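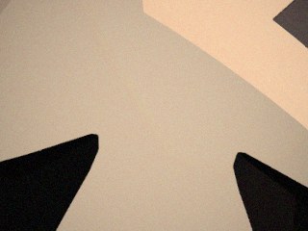 Figure 3. Smooth beige beside solid black, computer-rendered.

3.2 What people call the pale colors

We come now to the part of the study that gave us the most trouble and, we are happy to admit, the most pleasure. Beige (Figure 3) is a word that nearly everyone in Jarnmont knows and that surprisingly few people reach for when they talk about their own walls. Over the course of the household interviews we gathered 1332 color terms from 756 homes, and the pale end of the list turned out to be far richer than the bright end. People said sand, oatmeal, weak tea, old piano keys, and – in one house near the river – "the color it was when we moved in."

We had first planned to fold all of these into a single group, as Makori and Mrema did in their earlier survey of shop fronts in Wanyama. That worked well enough for painted signs, where the owner had usually picked the shade from a card and still remembered what the card said. It worked poorly indoors. A person who called her hallway "cream" would often correct a visitor who called it "beige," and would do so with some feeling, even when both were looking at the same patch of wall.

After a good deal of back and forth we settled on 3 groups for the pale terms: food words, earth words, and plain color names. Santosh Negi sorted the full list by hand, and Unai Segura sorted it again without seeing the first set of labels. Where they disagreed, we went back to the interview notes and read the whole answer, which was often a long and friendly one. "Biscuit" stayed with the food words. "Stone" went with the earth words, though one speaker plainly meant the inside of a peach.

Older speakers leaned toward the food words in kitchens and toward plain names elsewhere in the house. We return to this difference in Section 4, where the answers are set out room by room.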